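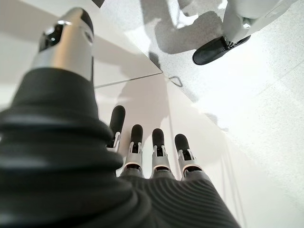

Words by Gaspard Tessier
Filed under: Machines, Work

The first thing I learned at Brilell is that a robot hand can be taught to fold a dish towel, and that somebody has to fold the dish towel first. Then fold it again, a bit to the left. Then again with the corner tucked under, because that's how towels come out of a real drawer. By the time I'd been in the building for an hour I had watched the same blue towel go from heap to square more often than I have folded towels in my adult life, and I was completely hooked.

Brilell works out of the ground floor of a former showroom in Clavurmont, with big windows and terrible parking. The company doesn't build robots. It buys them, dresses them, fixes them when it can, and then spends its days producing what everybody in this field is short of, which is examples. An example here is called an episode. A person steers the robot through one small job from start to finish, the cameras and joint sensors record everything, and the file goes into a pile. A learning system is later trained on the pile. If the pile is good, the robot starts doing the job without a person steering.

The pile I came to see is named Bidemine. When I arrived in May it held 1,059 episodes that had passed review, all of them collected on one floor by one team on two shifts. That sounds like a lot until you meet the people who made them, and then it sounds like an enormous amount.

What an episode feels like

They let me try it. Of course I said yes before the sentence was over.

You stand in a taped square with a headset on and a glove on each hand. When you curl your fingers, the robot curls its fingers. There's a small lag, shorter than a blink, and your brain hates it for a few minutes and then quietly gives up complaining. In the headset you can switch between a view from the robot's head and a view from its wrist. The head view is comfortable. The wrist view is the one that got me. You're looking over the back of the hand, past the silver finger joints to those matte black fingertip pads, and when you tip your own wrist the whole world tips with it. Table, floor, somebody's foot, table again.

My job was to pick up a plastic cup and put it on a saucer. My first attempt knocked the cup over. My second attempt put the cup very neatly beside the saucer. On the fourth I got it, and I made a noise I would prefer not to have had recorded, though everything in that room is recorded.

"Keep or toss?" called the shift lead from her desk.

She tossed all of them, including the good one. I had hesitated too long over the saucer, she said, and a system trained on me would learn to hover. Fair enough! I do hover.

That's the strange part of the craft. The operators aren't just doing a chore through a machine. They're doing it in a way they would be happy to see copied. The best of them have a kind of handwriting. One reaches low and flat, almost sliding along the table. Another comes straight down from above and opens the hand late. After an afternoon of watching I could tell whose episode was playing on the review screen without looking at the log, and I was ridiculously proud of it.

Brilell wants several kinds of handwriting in the pile. If every reach looks the same, the system gets brittle, and a cup that sits an inch off its usual spot can ruin everything. So the operators rotate through stations, the stations get rearranged, and the window blinds go up and down by a schedule taped to the wall. Strong sunlight is welcome for part of the day. Robots throw shadows, and those shadows fall over the very things the robots are reaching for, and the system has to see plenty of that before it stops caring.

The resets

If you picture this work as someone playing a very good video game, you've left out half of it. Every episode ends with the world in the wrong state. The towel is folded, so now it has to be unfolded. The cup is on the saucer, so it has to come off. The drawer is shut, the beans are in the bowl, the cap is on the bottle. A second person, the resetter, walks in and undoes it all, and does it differently each time on purpose.

I spent an hour as a resetter and I think I was better at that. There's a sheet that tells you which part of the table each object should land in, and after that you're trusted to be messy. People are bad at being random, it seems. Left alone, I put the cup's handle toward myself every single time. The sheet now has a line about handles, and I was told I'm not the reason, just the latest proof.

Good pairs work almost silently. One nods, the other moves. The quickest pair I saw ran 8 episodes of the towel job while I was finding a chair and getting my notebook out.

Between episodes the robot simply waits, arms lowered, hands hanging, fingers pointing at the floor. I found those moments as interesting as the rest. The dark sleeve bunches up in thick folds at the wrist and the fingers look relaxed, the way yours do when you're waiting for an elevator. Then the operator lifts an arm and the posture goes out of it and it's a worker again.

Failures worth keeping

For a long time the team threw out anything that went wrong. That changed with the part of the project called Urban, which started as a folder on somebody's desktop and now has its own shelf of hard drives. Urban is the collection of mistakes, but only mistakes that get fixed before the episode ends. A dropped cup that's picked up again. A towel corner that slips and is pinched a second time. A drawer that jams and gets a wiggle.

The thinking is simple enough that I could follow it. A system that has only ever seen smooth work has no clue what to do once things stop being smooth. Show it a slip and a recovery, and then another, and it starts to get the idea that a slip is just a place you can come back from. The operators love recording for Urban. They get to fumble, and they have to fumble convincingly, and there's real debate over what counts. One operator is known for fake drops that are far too graceful, and the reviewers send them back.

Review happens in a side room, on 7 screens, with the lights down and an astonishing amount of tea. Each episode is watched start to finish. The reviewer marks where the reach begins, where contact happens, where the hand lets go. She writes one plain sentence about what was done. "Put the cup on the saucer." "Put the cup on the saucer after dropping it." Those sentences matter, as they're what links the movement to words a person might later say to the machine. There was a long discussion while I was there about whether "saucer" and "small plate" should both be allowed. Both are allowed now.

Seeing it go alone

Late in the day they ran a trained version for me. The operator took off the gloves and laid them on the bench where I could see them, a little bit of theater that I enjoyed very much.

The arm came up. The hand went out low and flat, then slowed down, then closed on a bunched towel and lifted it by an edge. It lost the edge. It stopped for what felt like a week. Then it went back, pinched again slightly farther along, and carried on, and made a square that was a bit of a trapezoid.

I've seen slicker robot demos on a stage. I've never seen one where I knew the people inside it. That low reach belonged to the woman eating an orange by the door. The second pinch was pure Urban. Nearly everyone on the floor had stopped to watch, on a job they had each done by hand until they were sick of it, and when the towel was down there was a short cheer and then the resetter walked in and shook it out.

They got another episode in before the light went.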